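Call for Participants: Reading Aloud in a Second Language
Haworth Community Library, Reading and Ageing Project

We are looking for adults who are willing to read aloud to older people in our neighbourhood, and to talk with us afterwards about how it was. The project is organised by the library together with the Ledon Centre for Adult Learning. It begins in February and continues for seven weeks.

Many people in our area learned English as grown-ups. They read it well with the eyes, but they seldom have the occasion to use it with the voice. At the same time, several residents of the Prenar seniors' building have told us they miss being read to, especially those whose sight became weaker. We would like to bring these two groups together and to study what happens with the confidence of the reader and with the mood of the listener.

Who can take part

You can apply as a reader if you are 18 or older, if English is not your first language, and if you can read a newspaper article without much help. Your accent is not important to us. You do not need any diploma or teaching experience. I started to learn English at 39 myself, and I would have been glad for such a programme at that time.

You can apply as a listener if you are 60 or older and live within the library's catchment. Our eldest listener in the pilot was 82 and she attended every session.

What we ask from you

Each reader is matched with one listener. You will meet once a week in one of the small rooms on the ground floor of the library, or in the lounge at Prenar if the listener has difficulty to travel. One meeting takes an hour, with a break for tea. After the meeting you fill in a short questionnaire, one page only. At the beginning and at the end of the project you will also have a conversation with our researcher, Evie Nuttall. With your permission this conversation is recorded in sound.

The choice of the book is made by the pair. You may bring something from your own home, take a novel from our shelves, or ask for one of the older volumes from the local collection. Some listeners have a strong preference for the old hardcovers with gold lettering and a crest on the cover, and they like to hold the book for a while before the reading starts. Others want only the sports pages, and this is equally welcome.
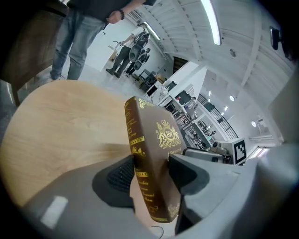

What you receive

Readers and listeners each receive a grocery gift card of 60 dollars after the last meeting. Bus fares are paid back, please keep your tickets. Readers are also invited to two evening workshops on pronunciation and breathing, given by Jamie Inskip, and they get a letter of participation which can be added to a résumé.

Privacy

Your name will not appear in any report. You may stop at any moment and you do not have to tell us the reason. The recordings are kept on a locked computer at the Ledon Centre and will be erased when the final report is finished.

How to apply

Please write a few lines about yourself and leave them at the information counter in an envelope marked "Reading Aloud", or telephone the library and ask for Beverley Pickering. She is at her desk from 10 a.m. until 3 p.m. Kindly mention which languages you speak, which hours are suitable for you, and whether you have any allergy to cats, as one lives in the Prenar lounge.

Applications are open until the end of January. Everybody will get an answer, also those for whom we cannot find a partner this time.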